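티렌, 폐섬유 선별 라인 '플리두라' 7월 가동… 혼방 의류도 다시 실로

2019년 5월 26일

섬유 재활용 기업 티렌(Tiren)이 오는 7월 펀들리(Fundley) 공장에서 새 선별 라인 '플리두라(Plidura)'의 가동을 시작합니다. 시험 운전을 지켜본 현장 직원들의 기대가 무척 큽니다. 그동안 손으로 나누던 혼방 의류를 소재별로 자동 분류하는 길이 드디어 열렸습니다!

플리두라는 근적외선 센서로 원단의 성분을 읽고, 면과 폴리에스터, 나일론, 아크릴 등 10개 등급으로 옷을 나눕니다. 시간당 처리량은 820kg입니다. 단추와 지퍼를 떼어 내는 공정도 같은 라인 안에 들어 있어, 선별을 마친 원단은 곧바로 파쇄 단계로 넘어갑니다.

헌 옷 재활용에서 가장 까다로운 것이 겉감과 안감, 충전재가 서로 다른 겨울옷입니다. 티렌은 설비 협력사 엔트위슬(Entwistle)과 함께 봉제선을 따라 층을 분리하는 전처리 장치를 개발했고, 시험 기간에 겨울 외투 317벌을 처리했습니다. 이 가운데 179벌은 겉감과 충전재를 모두 재생 원료로 회수했습니다. 나머지는 코팅 원단이 많아 겉감을 따로 모아 두었으며, 엔트위슬 연구팀이 코팅층을 벗겨 내는 방법을 시험하고 있습니다.

회수한 폴리에스터는 펠릿으로 가공해 방적 업체에 공급하고, 면 섬유는 단열재와 부직포 원료로 쓰입니다. 충전재는 세척과 살균을 거쳐 침구용 솜으로 나갑니다. 첫 재생사 견본을 받아 든 날에는 공장 전체가 들썩였습니다. 색도 고르고 촉감도 기대 이상이었습니다.

티렌은 가동에 맞춰 펀들리 지역의 의류 수거함도 새로 단장합니다. 젖은 옷과 기름이 묻은 옷은 선별 센서의 판독을 방해하므로 수거함에 넣지 말아 주시기 바랍니다. 주머니도 한 번씩 비워 주시면 큰 도움이 됩니다.
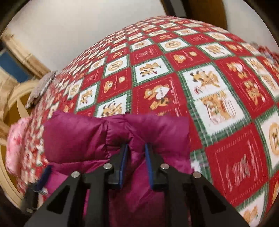

공장 견학은 라인이 안정되는 대로 시작하며, 신청 방법은 티렌 홈페이지에 안내할 예정입니다. 학교와 지역 단체의 문의도 환영합니다.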